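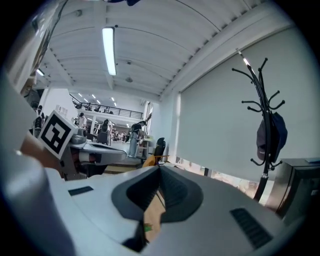 Search this title Enter keyword or section number

Chapter 6
Light in the Working Room

The lighting of a room is the combined result of what is installed overhead, what enters through the windows, and how the surfaces of the room return both. Earlier chapters treated lamps and glazing as separate items with separate ratings. In practice the two are never separate for long. A fluorescent tube hung near a white ceiling sends part of its output upward, and the ceiling returns a share of it to the room below. If the ceiling is made of corrugated panels, the returned light is spread unevenly, since each ridge has a bright side and a dull side. A large pale gray roller blind, lowered until only a band of glass remains along its bottom edge, changes the balance again. Daylight then enters low, close to the sill, and most of the wall acts as a broad reflecting surface. A black coat rack standing in front of such a blind is seen against a lighter background, and its curved hooks are easy to tell apart even at a low lamp output.

This chapter deals with small and medium rooms used for mixed work: assembly, sorting, reading, and storage. It does not cover stages, greenhouses, or rooms in which color must be judged to a fixed standard. Those are taken up in Chapter 9.

6.1 Terms used in this chapter

The working plane is the height at which the main task is carried out. For seated work it is taken as the top of the table. For work done on the floor, it is the floor itself, and the distance from the lamp must be measured again.

General light is light supplied to the whole room without regard to any one task. Task light is supplied to a single place. A fitting may serve both purposes, but it should be entered in the room record under one heading only.

Blind position is written as the percentage of glass covered. A blind at 60 leaves two-fifths of the glass open. The figure says nothing about the cloth, and two blinds at the same position can give very different results – a point often missed in site notes.

6.2 The room record

Every calculation in this chapter begins with a room record. The form used here follows the one prepared by Halima Adebisi for the Kullero workshops, with the section on floor finish moved to the front. It lists the ceiling, the walls, the floor, the fittings, and the blinds, in that order. Furniture is entered last, and only where it is tall enough or dark enough to affect a reading.

Readings are taken with all lamps on, then with all lamps off, and the blinds are left untouched between the two. Allow 30 minutes after switching on before the first reading. The difference between the two sets is the contribution of the lamps. Where the sky is changing quickly, the pair should be discarded and repeated.

Ese Isah's survey of the Gazi building is used as the worked case. Room 101 was read at nine in the morning and again after dark. The after-dark figures were lower at every point, as expected, but the drop was much larger beside the window than at the door. Section 6.4 shows how this pattern is used to place a second row of fittings.

6.3 Surfaces

A pale surface returns more light than a dark one of the same size. The effect is greatest on the ceiling, where little stands in the way. Light wood floors return a useful share, although rugs and stored goods reduce it. Beams should be measured with the ceiling if they are painted to match and entered separately if they are not. Small fixtures are ignored.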